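Speaker notes – Comparing camera mounts and grippers for the stamping task
Pondstead meeting, October. Slot is 10 minutes plus questions. Slides numbered in the margin.

SLIDE 1 – Title
Leave up while people sit down. Say that the results are ours and that neither supplier saw them first.

SLIDE 2 – What we were asked to do
Pick one gripper and one camera position for small hand-held objects on a table. Blocks, caps, small bottles, stamps. The arm was already bought, so the arm is not up for debate. Everything was run on the Josia controller with the same motion limits.
Two grippers: the Nadix parallel jaw and the Chraibi soft finger.
Two camera positions: wrist, and overhead looking down at the table.
That gives 4 setups. We ran 600 trials, split evenly between them.

SLIDE 3 – The task
Pick up a stamp block, bring it over the paper, press, lift, set down. Sounds easy. The hard part is the press. The block has to land flat and the force has to be even across the face. If one edge lands first you get half a motif. If the block slides under load you get a smear.
A trial counts as a pass if the whole motif printed and it landed inside its cell on the grid. No part marks.
Pause here. Somebody will ask about ink. We re-inked on a fixed schedule and did not score ink density.

SLIDE 4 – Nadix parallel jaw
Good points: repeatable closing position, stiff under load, easy to model. When it picked the block up square it nearly always pressed square.
Bad points: no give. If the block was turned a few degrees at pick-up, the jaws held it at that angle all the way to the paper. The flat pads also wanted two parallel sides, and the bottles don't have those.
We tried rubber pads. They helped with slip and did nothing for tilt. Don't spend time on this unless asked.

SLIDE 5 – Chraibi soft finger
Good points: it let the block settle flat on contact. More tolerant of a poor pick-up. Handled the bottles without a change of fingers.
Bad points: the fingers bend sideways during the press, so the block drifts. Most of its failures were placement failures, with a clean motif in the wrong cell.
Finger wear was visible by the end of the run. We have no figure for service life and should not guess at one.

SLIDE 6 – Cameras
Wrist camera: sharp view on approach, then the block fills the picture and the paper edge is gone at the moment you need it. Also had cable trouble. The cable pulled on the wrist joint in two poses and the controller read that as load.
Overhead camera: sees the paper and the block together for the whole motion. Weak point is that the arm passes over the sheet and covers part of it. We dealt with this by fixing the sheet position before the arm came in and holding it. If the sheet moves after that, the system does not know.
Lighting matters more for the overhead mount. Glossy floors next to the table gave us a bright patch that threw off auto exposure. Set exposure by hand.

SLIDE 7 – Hand baseline

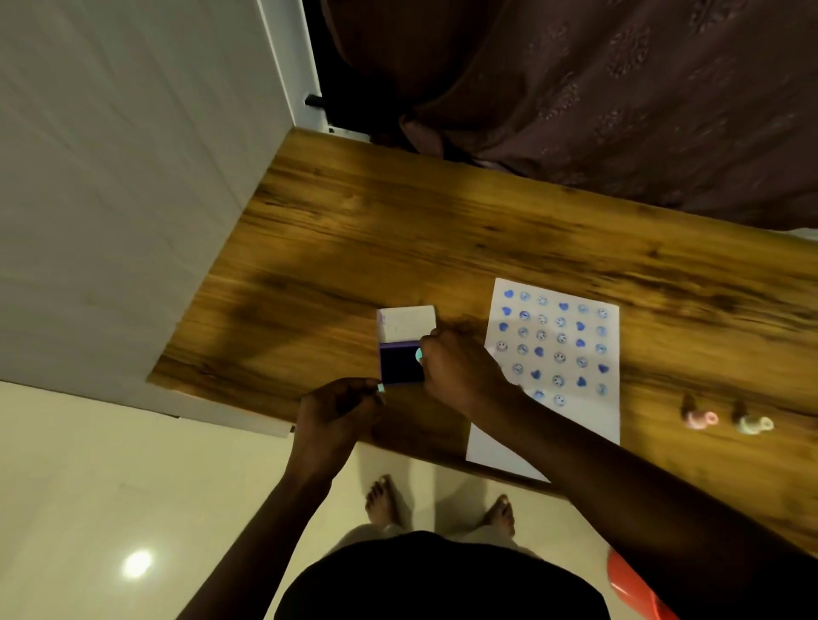 Pondstead, 10/31/21

View is from above, which puts it close to our overhead mount. Two things to point at. First, both hands are on the block, one at the lower corner and one at the upper right. A single gripper doesn't have that second contact, and it is the main reason I would like to test a two-arm setup next year. Second, the right arm crosses the near corner of the paper and shades the blank part. The overhead camera has the same trouble with the robot arm.
The pale teal stickers are at the fingertip of the right hand and the tip of the left thumb. Marks that size are small targets from above, and a finger that curls under can hide one completely. Keep that in mind before anyone proposes marker tracking as a cheap fix.
Mention the sheet too. Its lower end hangs past the front edge of the table. Our sheet finder wants all four corners on the table surface, so a layout like this one needs a change to the corner check. Hearts and smiley faces are both in the grid. The paler faces are the harder motif for the scoring camera, as the contrast against white is low.
Next slide before this turns into a discussion of stickers.

SLIDE 8 – Results in words
Best setup overall: Chraibi with the overhead camera.
Second: Nadix with the overhead camera.
The gap between cameras was larger than the gap between grippers. Say this twice. People came to hear about grippers, and the camera position made more difference.
Full table is in the handout. Don't read it out.

SLIDE 9 – Limits
One arm, one controller, one table height. One style of block. All runs were in the same room with the blinds down. We did not test the wrist and overhead cameras together – the Josia build we had takes one video input.

SLIDE 10 – What we recommend
Buy the soft fingers, mount the camera overhead, fix the exposure, clamp the paper. Keep the Nadix unit for square parts that need a firm press.
Leave the contact slide up for questions. Spare slides on pad material and cable routing are at the back of the deck.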